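11/08/2025

Slept badly, got up early, and decided over my second cup of coffee that this would be the day I finally dealt with the box. It has been waiting for me since July, and every time I walk past it I promise myself an hour with it, and then Folke calls or lunch happens and the hour goes somewhere else.

I do love a good cardboard box, I always have (Mother kept hers folded flat behind the wardrobe and I suppose it got into me), but this one has had a hard life. The back flap still stands up nicely enough when it's open, only the top has gone all ragged, and along one side the edge is so frayed that the corrugated layers show. Inside it's mostly packing, brown folded inserts shoved in at every angle, and you have to go down past them to find anything dark enough to be something other than cardboard.
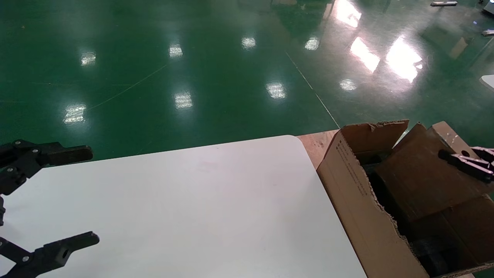
I had meant to save the inserts, too. Kadri is moving in the fall and says she'll take any packing I can spare, and it seems such a waste to buy new when there's perfectly good stuff right here. The box itself I'm less sure about. Archie would tell me to recycle it and be done, but I think a strip of wide tape along the torn side would give it another trip or two.

The white table is a pleasure, I must say, so smooth and plain, with that rounded corner that's kind to the hip when you come past in a hurry. I'd like to keep it clear for sorting.

Mared phoned at supper and we talked far too long about her tomatoes. Must remember to buy tape tomorrow, and stamps, and to call Kadri back about the weekend.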